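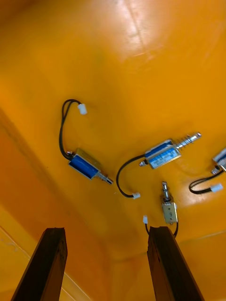 Week 9: Reading a data sheet without being fooled by it

Handout for the evening purchasing and stores course, Clumberg campus

Bring this to the tutorial along with the two supplier sheets you were given in October. If you've lost them, share with someone. I won't be printing more.

Small electrical parts such as push-pull solenoids are useful for this topic. They're cheap, they look much alike, and the sheets that come with them range from careful to close to worthless. The same habits apply if you buy pumps, door closers or paint.

1. Who wrote the sheet?

Usually it was someone whose job is to sell the part. I don't say that to be rude about sales staff. A sheet can be true in every line and still leave you with the wrong idea, and the most common way is by picking the conditions. Take a small solenoid. The pull is strongest when the plunger is almost fully home and drops away quickly as the gap opens. If the sheet gives one force figure and no stroke to go with it, you can be fairly sure which end of the travel it came from.

So the first question for any number is "at what?" At what stroke, what voltage, what temperature, after how long switched on. If the sheet doesn't say, write "not stated" in your comparison table. Don't leave a blank, as a blank gets filled in later by somebody hopeful.

2. Typical, nominal, maximum

These three words get used as if they meant the same thing.

Typical: what the maker expects from an ordinary sample. It is no promise. You may get a batch where half the parts fall short and have no grounds for sending them back.

Nominal: the label value. A 12 volt part is called that for convenience. You still need the range it will work over.

Maximum (or minimum): a limit. This is the one you can argue about with a supplier, provided it was in the sheet on the day you ordered. Save a copy. Sheets get revised quietly.

In the Petholm exercise from last week, most groups put a typical figure from one supplier beside a minimum figure from the other and then declared a winner. The marks reflected that.

3. Duty cycle, or the number everyone skips

Many small coils can't be left switched on. They heat up, the resistance rises, the pull weakens, and in a bad case the insulation goes. Duty cycle is the share of time the part may be powered. A part rated at 15 per cent sounds clear enough until you ask over what period. Fifteen seconds in every hundred is a different life from fifteen minutes in every hundred, though the percentage is the same. Look for a maximum on-time as well. If there isn't one, ask for it by email and keep the reply.

4. Life claims

Our class example is the Trorker sheet, which promises "long service life" on page one and says nothing more about it. Treat that as decoration. The Bawa sheet gives a number of operations, which is better, but with no load and no note of how many samples were tested. Were all of them still working at the end, or was that the average? I've asked twice and have no answer to pass on.

Be wary of the warranty as a stand-in for life. A warranty tells you what the seller is willing to replace. It won't pay for the technician's time or the machine standing idle.

5. Price breaks

You need 105 pieces. The price drops at 400. Every year somebody works out the lower unit price and orders the lot, and every year I ask what happens to the other 295. Shelf space costs money, parts get superseded, and loose stock loses its labels. Once two similar coils with different voltages are mixed in one tub, you are either testing them one by one or throwing them out. Add that to the sum before you call it a saving.

For Friday's tutorial, December 6, 2024

Fill in the comparison table for both suppliers. Every figure needs its condition beside it, or "not stated".

Write one email to each supplier asking for the two missing facts that matter most. Keep it under six lines.

Say which you'd buy, and what would change your mind. "Neither" is allowed if you can defend it.

The table is worth 16 marks. Late work goes in the tray outside the office, with your student number on the first page.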